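Flendia 원목 상판용 무광 하드왁스 오일
실내 가구 및 작업대 상판 마감재 | 제품 안내

Flendia 하드왁스 오일은 밝은 색조의 활엽수 상판을 위하여 개발된 침투형 무광 마감재입니다. 도막을 두껍게 형성하는 바니시와 달리 목재 표층에 스며들어 경화되며, 나뭇결의 명암과 본래의 색감을 유지합니다. 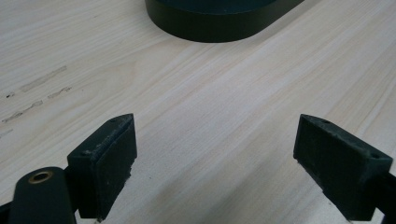

본 제품은 식탁, 책상, 회의용 탁자, 열람실 좌석 상판 등 손이 자주 닿는 수평면에 사용하도록 설계되었습니다. 신규 제작 가구의 초벌 마감과 기존 오일 마감면의 보수에 모두 적용할 수 있습니다. 우레탄 또는 래커로 마감된 상판에는 기존 도막을 완전히 제거한 후 사용하시기 바랍니다.

제품 구성
Flendia 무광 투명: 도포 후 색조가 다소 깊어지며, 너도밤나무와 참나무에 적합합니다.
Flendia 무광 화이트: 소량의 백색 안료를 함유하여 황변을 완화합니다. 자작나무, 물푸레나무, 단풍나무에 권장합니다.
Flendia 보수용 세트: 소용량 오일, 연마 패드, 무보풀 천으로 구성됩니다.

기본 사양
품번: FL-973
용량: 2000 ml (보수용 세트는 206 ml)
광택: 무광
희석: 불필요. 원액 사용
도포 횟수: 신규 목재 2회, 보수 1회
재도포 간격: 12시간 이상
사용 온도: 15~25℃
보관: 직사광선과 화기를 피하여 밀봉 보관

표면 준비
상판의 먼지와 유분을 제거하고 충분히 건조시킵니다. 목재 함수율은 12% 이하가 적절합니다. 120번 연마지로 시작하여 180번까지 결 방향으로 연마하며, 지나치게 고운 연마지는 오일의 침투를 방해하므로 사용하지 않습니다. 단면과 모서리는 흡수량이 많으므로 한 단계 고운 연마지로 마무리합니다. 연마 후에는 진공청소기와 마른 천으로 분진을 제거하여 주십시오.

도포 방법
1. 사용 전 용기 바닥의 침전물이 완전히 섞이도록 저어 줍니다.
2. 짧은 모의 롤러 또는 천을 이용하여 결 방향으로 얇게 펴 바릅니다.
3. 약 5분이 지난 뒤 흡수되지 않은 오일을 마른 천으로 닦아 냅니다. 잔여 오일이 남으면 끈적임과 얼룩의 원인이 됩니다.
4. 12시간 이상 환기하며 건조한 다음 같은 방법으로 2차 도포합니다.
5. 2차 도포 후 하루가 지나면 가벼운 사용이 가능합니다. 완전 경화 전까지는 물기가 있는 용기나 무거운 물건을 올려 두지 마십시오.

색조는 수종, 벌채 시기, 연마 상태에 따라 차이가 있습니다. 시공 전 상판 뒷면이나 여분의 목재에 시험 도포하여 결과를 확인하시기 바랍니다.

일상 관리
평상시에는 물기를 꼭 짠 부드러운 천으로 닦고 마른 천으로 마무리합니다. 염소계 세제, 암모니아 성분의 세정제, 연마 입자가 포함된 크림은 사용을 금합니다. 커피, 적포도주, 식초 등은 즉시 닦아 내십시오. 뜨거운 냄비나 주전자는 받침 위에 올려 두어야 합니다.

국부적인 얼룩이나 긁힘이 발생한 경우 해당 부위를 180번 연마지로 가볍게 연마하고 소량의 오일을 도포합니다. 경계가 드러나지 않도록 주변부까지 얇게 펴 바른 후 닦아 내십시오. 철분과 탄닌이 반응하여 생긴 검은 얼룩은 연마만으로 제거되지 않을 수 있으며, 이 경우 Ekström 목재용 옥살산 세정제로 전처리한 뒤 충분히 헹구고 건조하여야 합니다.

정기 재도포는 가정용 상판의 경우 연 1회, 공용 시설의 경우 연 2회를 권장합니다. 난방으로 실내가 건조해지는 1월에는 상판의 수축과 미세 갈라짐 여부를 함께 점검하시기 바랍니다.

안전 유의사항
오일이 묻은 천은 자연 발화의 위험이 있습니다. 사용 직후 물에 적셔 밀폐 가능한 금속 용기에 보관하거나 펼쳐서 실외에서 건조한 후 폐기하십시오. 작업 중에는 보호 장갑을 착용하고 환기를 유지하여야 합니다. 어린이의 손이 닿지 않는 곳에 보관하시고, 눈에 들어간 경우 흐르는 물로 충분히 씻은 후 의사의 진료를 받으시기 바랍니다. 남은 오일은 하수구에 버리지 마십시오.

함께 사용하는 제품
Ekström 목재용 옥살산 세정제
Hostlow 무보풀 면 천
Hostlow 결 연마 블록 (120번, 180번)
Flendia 중성 목재 비누

주문 및 문의
본 제품은 Zultinport 물류 창고에서 출고되며, 인화성 물품 운송 규정에 따라 항공 배송이 제한됩니다. 개봉하지 않은 제품에 한하여 수령일로부터 14일 이내에 반품을 신청하실 수 있습니다. 시설 단위의 대량 구매와 기술 자료는 Flendia 고객지원 부서로 문의하여 주시기 바랍니다.

제품 안내 개정일: 2024년 7월 3일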